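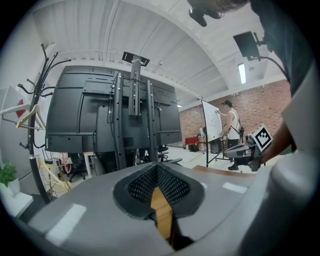 Automotive Service II
Unit 8: Brake Fluid and Hydraulic Bleeding

Read before the shop session. Bring the completed worksheet from Unit 7.

1. Fluid types

Most passenger vehicles use a glycol-based fluid, sold as DOT 3, DOT 4 or DOT 5.1. DOT 5 is silicone-based and must not be mixed with the others. The required type is marked on the reservoir cap or listed in the owner's manual. A higher number does not mean a direct replacement for a lower one in every system.

Glycol fluid is hygroscopic: it takes in moisture from the air, through hoses and past the reservoir cap. Moisture lowers the boiling point. When fluid boils in a caliper, vapor forms, vapor compresses, and the pedal drops.

Dry boiling point: measured on new fluid from a sealed container.
Wet boiling point: measured after the fluid has absorbed a set amount of water. Use this value when comparing fluids for service intervals.

2. Inspection

Check the level against the MIN and MAX lines with the vehicle on level ground. A low level usually means worn pads or a leak. Do not top off until both have been checked.

Color is a poor guide. Dark fluid may still test within limits, and clear fluid may fail. Use the Patex tester from the tool crib and record the reading on the work order. Wipe the probe between vehicles.

3. Manual bleeding, two-person method

a. Fill the reservoir to MAX. Keep it above MIN throughout.
b. Fit clear hose to the bleeder screw. Put the free end in a catch bottle with enough clean fluid to cover it.
c. Helper applies steady pressure to the pedal and holds.
d. Open the screw. Close it before the helper releases.
e. Repeat until no bubbles appear in the hose.
f. Tighten the screw to specification and refit the dust cap.

Follow the wheel sequence in the service manual. Farthest wheel first is common on older front/rear split systems, but diagonal split systems often differ. Some ABS units need a scan tool to cycle the valves.

4. Shop rules

Safety glasses and nitrile gloves are required. Brake fluid strips paint; rinse spills with water at once. Used fluid goes in the drum at bay 2, never in the oil tank. Discard open containers of unknown age.

5. Assignment

Work order 2416 is posted on the Taltness course page. Answer all 21 items. Show units for every reading. Worksheets are collected at the start of the shop session.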